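Long thread on the bathroom task, for the people who asked what the Celtow software stack looks like these days. Mostly control, a bit of planning, some tooling gripes at the end.

Up to last spring we ran each arm as its own controller with a shared clock. Fine for tabletop work. Scrubbing is contact the whole way through, and the two arms kept fighting each other through the torso.

So we moved to one whole-body controller with a task stack. Balance on top, then brush force, then brush position, then posture. The solver runs every 10 ms.
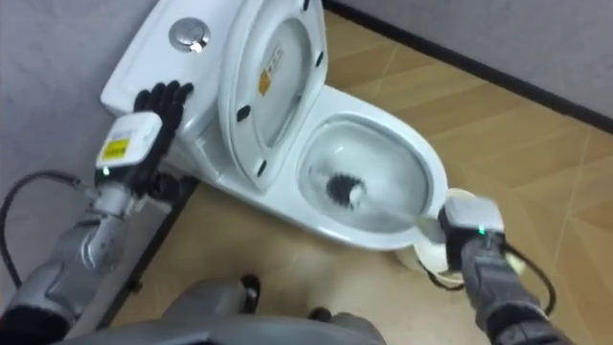 Contact planning was the bigger change. The planner now gets to pick a support point for the free arm before the working arm moves. It scores candidate surfaces by reach, normal direction and how much load we allow there. With the brush head down in the bowl, the left hand goes flat on the front corner of the tank, and the controller treats that palm as a third support.

Load limit on that palm is 40 newtons. It's a config value, one per surface class. Ceramic gets its own entry.

Perception: glossy white on glossy white is bad for depth. We stopped trying to get a clean mesh of the bowl. We fit a parametric rim from the color image and hang everything else off that. The flush button helps as an anchor - it's round, it's chrome, and it sits on a flat surface.

The rim fit still slips when the seat edge lines up with the bowl edge. Manurung, our label tool, has a filter for those cases now. 34 of them in the test set so far.

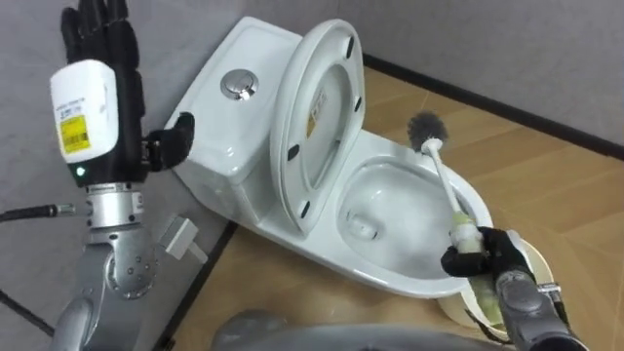 The force setpoint also depends on phase. Approach, contact, sweep, lift. Each has its own gains, and the switch is triggered by measured force instead of a timer. We had timers before. Don't use timers.

Tooling: logs go from the Mernport lab into Vendora, which replays them against any controller build. 1779 replays in January. Most of the regressions we caught were in the lift phase, when the brush unloads and the wrist overshoots.

Still open: bristle compliance. We model the brush as one spring and it's wrong near the end of a sweep. Next thing on my list is a second spring with a limit on it.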